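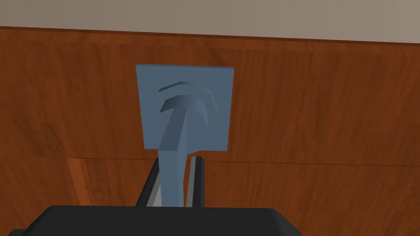
Robotics Help > Simulation > Grippers and End Effectors

Parallel gripper or three-finger for a stemmed part?

Shanthi Matubbar

I'm comparing two grippers in sim before we order anything. The part has a flat plate on top and a thick angular stem, and I want to hold it upright by the stem. With the Sorkent two-finger it lifts fine, then rotates a few degrees once the wrist turns. The Botuvach three-finger doesn't rotate but it keeps bumping the plate on approach. Same arm and controller for both, 228 trials each. Is the slip real or is it just my contact settings?

Bindari

Could be either. Check your contact patch first. If the stem tapers, flat pads only touch along part of it and the sim may be giving you one or two contact points a side. Turn on torsional friction if your engine has it – a lot of them leave it off by default. I'd also halve the timestep and rerun 8 trials. If the rotation changes much, it's the solver and you can't compare the two grippers yet.

On the three-finger, come in 5 mm lower and see if it clears.

old_lathe

We went with two-finger. Cheaper.

Ogundipe

Agree with Bindari on torsional friction. I had 4 degrees of twist on a similar shape and it went away with softer pads. Also make sure the grip force is the same for both, as the default limits are often different.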